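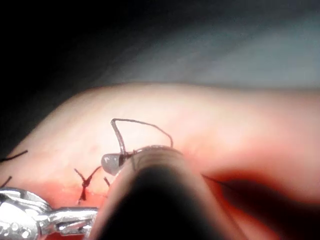
Bonifacio, the thread question comes up every December, when we've run through the good stock and start on whatever is at the back of the Solberg cabinet. I would try a fresh packet before blaming your wrists. Black suture that has sat folded in its card remembers being folded, and it takes the memory with it into the tissue. Look at the loop standing up there: nearly straight on the left, a squared-off corner at the top, then a long arc over to the right like thread is supposed to make. You can tie with a corner in it. You'll just spend the evening steering it, and it will go where it likes on the last throw.

What I do is draw the length out between two fingers, slowly, before the first bite. No yanking. Yanking gives you a shorter piece of thread and a story.

On the tissue: keep it damp and stop moving the pad. I know the Curnero sheet says to reposition after each stitch. I have followed the Curnero sheet and ended up with a very well-traveled pad and a crooked row.

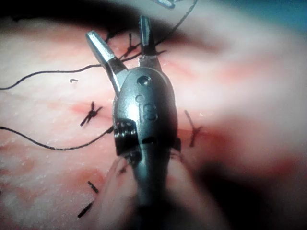 Jaws open, a dark stitch showing between them.

As for Teodoro's remark about opening wide: it depends what's next to you. Out in the clear, be as generous as you please. Near a stitch you've already placed, open only as far as you need, or you will pick up the old one along with the new one and tie them together — I have done this in front of visitors.

Cabinet stock is down to lot 239, which is the creased stuff, and lot 1608, which I haven't opened. Please start on 1608. Leave 239 for me, I've grown used to it.

Visitación Sotomayor

On Tuesday Bonifacio Villanueva wrote:
> Hello all,
> My loops won't lie down. I pull the thread through, let go,
> and it stands there like a croquet hoop. Is it my angle, or
> the thread? Cayetano says angle, but Cayetano says angle
> about everything.
> Also, is anyone else moving the pad between stitches? The
> sheet says to, and my row now leans.
> I've got the bench again at 6 if anybody wants to come by
> and be discouraging in person.
> Bonifacio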